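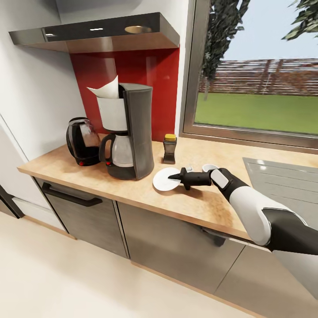 Part 5. First run in the practice kitchen

By now your Gimerlow arm should be bolted down on the bench and the control box should be talking to your computer. Before you let it anywhere near a real worktop, please spend an evening in the Drirura practice kitchen. We know it's tempting to skip ahead, and plenty of us at the Wileck workshop have done exactly that, but a dropped pizza cutter on a screen costs you nothing and a dropped one at home may cost you a tile or a toe.

Before you start

Close anything else that is using the graphics card. The kitchen takes 1,574 MB of disk space, and the first load is slow, so put the kettle on (your own one) and let it get on with things.

1. Switch the control box to BENCH. The small lamp should go from blinking to steady.

2. Open Drirura and pick Kitchen from the list of rooms. If the list is blank, go back to Part 4 and check the folder path.

3. Choose the pizza cutter as your first tool. It has a good long handle and is much more forgiving than a teaspoon.

4. Set the speed to 200 and leave it there for the whole of this part.

5. Bring the gripper down over the handle a little at a time, close it gently, and stop. Have a look from the side view before you lift anything.

6. Lift, move a short way along the worktop and lower again until the wheel meets the surface. Repeat until it feels dull - that is a very good sign.

Note: Keep the coffee maker and its glass carafe in the room while you practise. You can remove them from the Objects menu, but then you'll learn to swing the arm through a space that won't be free in a real kitchen.

CAUTION: In BENCH mode the real arm must stay still. If it twitches at all, press the red stop button and pull the plug before you look for the fault.
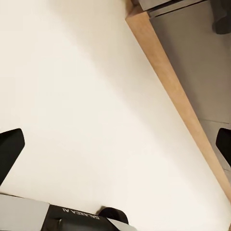

Checking the close-up view

The second view looks down past the robot's own body to the table, and it is the one you will use for lining up the fingers. Part of the body always shows along the bottom, with the GALAXEA AI lettering upside down on this model, so please don't go turning the camera round to put it right!

7. Open the fingers wide over bare tabletop. The two black tips should come in from the left and right at much the same height.

8. If one tip sits clearly higher than the other, open Settings, then View, and nudge the roll value one step at a time.

9. Save the view under a name you will remember.

Note: One finger may show a good deal less than the other. So long as you can still see its tip, carry on.

If Drirura stops with error 449, the saved view and the loaded room don't match. Load the kitchen again, open your saved view and go back to step 7.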